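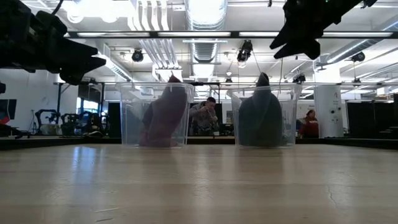
Somtochukwu reckons the Filtum oil is fine and that I'm the one who can't wait for a finish to cure. Could be. Writing down what I did anyway, so the argument has something to stand on.

February, second go at the hard oil

The tin says one coat, ready for use overnight. I didn't believe it in the shop and I believe it less now. First board (ash offcut, sanded to 180) got one coat at 4 pm, wiped back after ten minutes. By breakfast it still grabbed at a paper towel. Second board, same plank, same coat, left by the heater. Dry to touch, but a mug of tea left a ring you could see from the door. The ring faded a bit over the day and then stopped fading.

Somtochukwu says the shed was too cold for a fair test. It was 14 degrees when I started, and the tin says above 10, so I don't accept that. He also says I wiped back too early. The tin says five to fifteen minutes, depending on who translated it.

Third board had two coats of the old Sudham varnish oil, a day between them. No ring from the tea. Slight ring from vinegar. Smells terrible, takes ages, colour goes more yellow than I'd like. Still the one to beat.

Price per litre, for whoever does the next order: Filtum 70 dollars, Sudham 35. The Filtum people say theirs goes twice as far, so it evens out. My tin did not go twice as far. I weighed it before and after each board and the difference between the two products was within what my kitchen scale can be trusted on. Need a better scale before I say that to anyone outside the shed.

Things I can't rule out:
- the ash may have had something on it, it came from the Dong clearance pile and I don't know its history
- old stock, batch stamp reads 1008 and I can't find what that means
- I shook the tin when it says stir

Rang the supplier. Was told most customers are very happy. Asked what they'd tested it against and got offered a discount.

Next: sand all three back, grit 120 then 180, and run them again with coats on the same afternoon. Add a fourth board with the Zudesus wax over Filtum, which Somtochukwu swears by. I think the wax is doing all the work there, so a fifth board with wax on bare timber.

Rags are in the water bucket outside. Leave them there until they've been laid out flat. Don't bin them.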